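Up past 1 again, writing this in bed with the head torch because the lamp wakes everyone.

Clear sky at last. First properly clear one since we got to Jillcombe. Wind dropped after tea and I was out the back by ten past nine with the scope and no jumper, stupid, had to go back in twice. Collimation was off from the drive (of course) and I spent ages fiddling with the little screws in the dark. Got it near enough. Dew on everything by eleven.

Started on Jupiter because you always do. Two belts, easy. Four moons, then three, one slid behind while I was hunting for the other eyepiece. Seeing was soft down low and then it came good for a minute at a time, the way it does, and I stopped breathing on the eyepiece and just looked. Tried to sketch it. Looks like a potato with a belt on. Kept it anyway.

Then the Pleiades in the 10 x 50s, Orion nebula at low power, and a go at that comet Rogelio Panganiban keeps on about. No comet. I was in the right patch, I'm sure I was, I hopped from the bright star twice and checked the chart with the red light. Faint smudge that could of been anything. He'll say he got it from his driveway with a streetlight on. He always gets it.

Olga Quiroga's talk at the hall was the other thing. Meant to write it down straight after and didn't so this is from memory. She did red dwarfs, and whether a planet close in to one could hang on to its air. Small dim star, so the warm zone is really tight in, so the planet probably gets locked with one face to the star the whole time. Day side forever, night side forever. And the flares on top of that. I'd always pictured the twilight strip round the middle as the nice bit, somewhere you could stand. She said maybe, if there's enough air to move the heat about, otherwise the gases could freeze out on the dark side and that's your atmosphere gone, sitting on the ground as ice. Haven't stopped thinking about it.

Someone asked how long it'd take to get to the nearest one and she just laughed and said pack a lunch.

I asked about the transit method, badly. What I wanted to know was how you tell a planet from a starspot if both make the light dip. Answer was you wait, it has to come back on time, same depth, same shape, over and over. Spots wander and change. Then other people check with a different method, the wobble one. Patience mostly. She drew the curve on the whiteboard and the marker died halfway down the dip.
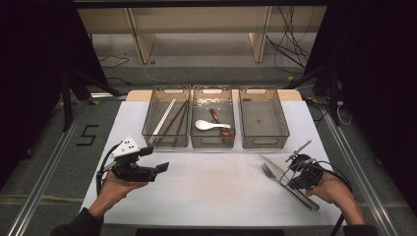 Good crowd, 18 of us, and the urn worked. Palaniappan brought the old refractor in its case for anyone who wanted a look and wants 700 for it. I do not need it. I went back and looked at it again during the biscuits. Lovely brass bits. Lens has a small chip right at the rim that he says makes no difference and it probably doesn't. I do NOT need it. Rillero has first dibs anyhow and he hasn't said no yet.

Odik got loose while I was packing up tonight, went straight through the tripod legs and under the neighbour's fence. Ten minutes of whisper yelling. Came back with his beard full of burrs, very pleased. Scope didn't go over, thank god. Must tie him up next time, or leave him in, but then he howls.

Things to do before I forget. New batteries for the finder, it was fading all night. Dew strap or a hair dryer and long lead. Ring Rogelio about the comet and try not to sound cross. Find the other glove. Look up whether the focal length on mine is really what the sticker says, because the magnification sums keep coming out funny. And the book Olga mentioned, didn't catch the title, something with Shadows in it.

Oh and the number, she said if you shrank our sun to a marble the next one along would still be hundreds of kilometers off. I said that to Mum on the phone and she said that's nice love, is it cold there.

It is a bit. Feet like blocks. Last thing I saw before I put the caps on was a meteor, short one, white, low in the south, gone before I'd turned my head properly. Didn't write down the time. Quarter past twelve maybe.

Cloud forecast for tomorrow. Might go look at that refractor.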